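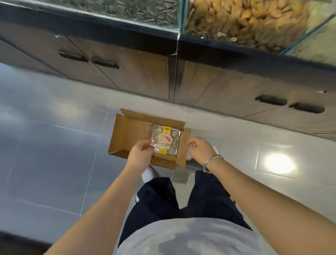

Photo: Ezzat Bulk & Bakery, Vinholm store

Packing bakery containers into cartons: gallery notes

The Vinholm store packs boxed orders on the shop floor, alongside the bulk bins. Most of what goes out is baked goods in clear clamshells and tubs, with smaller volumes of seeds and fried snacks sold by weight. The notes on this page cover carton handling for rigid plastic food containers and were written for staff moving over from the Bestirside counter, where orders go out in paper bags. One photograph is posted so far, at the top of the page. The captions are keyed to it.

Caption 1. Container, held over the carton
Round baked items, pale green and tan, set in rows under a transparent lid. A yellow paper band runs across the centre with a round white label at its middle. The band is the orientation mark for packing: keep it uppermost and the label readable from the open side of the carton. Containers packed with the band down come out with the top row pressed against the lid, and the tops mark easily.

Caption 2. Carton
Tan-brown cardboard, flaps folded open. All flaps go fully back before anything is loaded. A flap left half up will catch the rim of a lid and can spring it. The store uses the Flerker single-wall carton for baked goods. Stock code on the shelf tag is 1,558. Do not substitute the double-wall size, as the inside width is greater and the containers will travel.

Caption 3. Hands
Two hands on the container at all times until it is seated. Support goes at the corners or along the edges, never by the paper band, which is only lightly glued and will slide. Lower the container level. If it has to be tilted to clear a flap, the flap is in the wrong position.

Caption 4. Floor and cabinets
Light grey tile, glossy, in front of the low wood-grain cabinets. Cartons are packed at floor level here because the black countertop carries the bulk bins and has no clear run long enough for an open carton. Keep the recessed cabinet handles accessible. Sweep before setting a carton down; grit under the base works into the tape seam.

Caption 5. Bins
Clear glass, on the countertop. Striped sunflower seeds in one, golden-yellow curled snacks in the next. Bulk goods are bagged and sealed before they go near a bakery carton. Seeds and bakery may share a carton if the bag sits flat beside the container. Curled snacks travel in their own carton, as they crush under very little load.

Reference figures
Maximum stack, baked goods: 3 containers.
Maximum stack where the items are filled or iced: 2 containers.
Hold time, packed and sealed, at room temperature: 48 hours from the bake time on the order slip.

Void fill is crumpled kraft paper, placed at the sides only. Nothing goes on top of the uppermost lid except the order slip, face up. Close the short flaps first, then the long ones, and run a single strip of tape along the centre seam with a hand's width of overlap down each end. Cartons for pickup are labelled on the end panel so they can be read when shelved. Delivery cartons are labelled on top as well.

Photographs of the taped carton and the pickup shelf will be added in June.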